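Pasier办公空间运营中心
“整备协作员”岗位招聘及员工体验参与者征集公告

因业务调整需要，本中心自8月起在共享办公楼层分阶段引入双臂机器人，承担桌椅归位等整备工作。现面向社会公开招聘整备协作员3名，并同步征集在楼内办公的人员参加体验调研。有关事项公告如下。

一、背景说明

本中心管理工位1156个。以往每日闭楼后，桌椅归位、桌面检查及地面清洁均由夜班整备人员完成，弯腰、推拉等动作频繁。自动化项目（内部名称“Wudotus”）实施后，座椅搬移改由双臂设备执行，整备人员的工作时段由夜间调整为傍晚，工作内容相应转为巡检、设备看护和异常处置。现有夜班人员全部留任，岗位津贴标准在过渡期内保持不变。
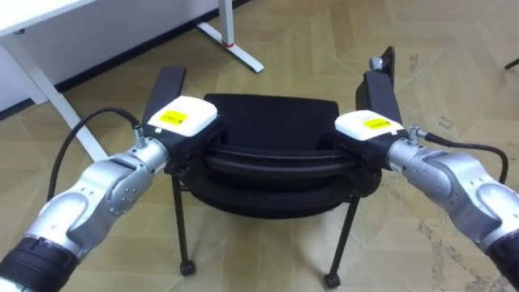
二、招聘岗位及职责

（一）开机前检查通道、线缆及夹爪状态，填写交接记录。
（二）设备作业期间在指定位置看护，必要时按规程暂停设备。
（三）对设备未能处理的工位进行人工归位。
（四）按归位标准逐区验收：座椅推入桌下，桌面无遗留物品，脚轮着地。
（五）收集楼层使用者意见，每周汇总后报项目组。
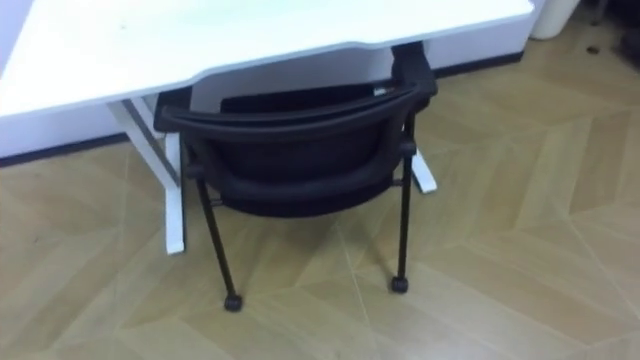

图：座椅推入桌下，桌面无物品

三、任职条件

（一）年满十八周岁，身体健康，能适应站立及走动工作。
（二）具有物业、保洁、仓储或设备看护经验者优先，学历及专业不限。
（三）无需编程基础。录用后由本中心安排带薪培训，培训及考核合计141学时。
（四）能够用中文完成书面记录，表达清楚。

原Pikalov楼、Nava楼整备人员报名的，同等条件下优先录用。

四、体验调研参与者征集

除上述岗位外，拟征集400名楼层使用者参加调研。参与者须在楼内有固定工位，并同意填写前后两份问卷，内容涉及噪声感受、通行便利、个人物品安全感以及对岗位变化的看法。调研采取自愿原则，可随时退出，问卷不记姓名，结果不用于任何人事评价。整备人员亦可报名，另设座谈场次，部门主管不列席。

五、现场工作情况

为便于应聘人员了解岗位实际，现附项目负责人撰写的简要说明。

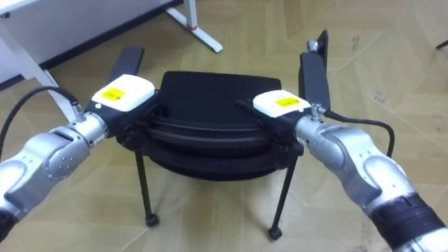

撰文｜Tuncay Karaca　自动化项目组

设备以左右两侧夹爪同时夹持座椅，作业对象主要为带脚轮的轻型办公椅。看护人员在这一环节需要留意的，是夹持位置是否对称、脚轮附近有无杂物，以及线缆有无牵绊。上述判断难以全部写入程序，有多年整备经验的同事往往看得更准。项目组已将他们提出的意见编入操作规程，今后修订仍将征求一线人员意见。

过渡期内，部分同事对考核方式存有顾虑。现明确：设备停机次数不计入个人绩效，因安全原因主动暂停设备的，无需事先请示。

六、报名方式

应聘整备协作员的，请将个人简历及相关经历说明送交一层服务台，或通过楼内公告系统在线提交；参加调研的，仅需在线登记工位编号。两项报名可同时进行，互不影响。初审通过者将接到电话通知，面试含一次现场观摩，时长以通知为准。

本公告由Pasier办公空间运营中心人力资源部负责解释。

Pasier办公空间运营中心
2023年8月14日 星期一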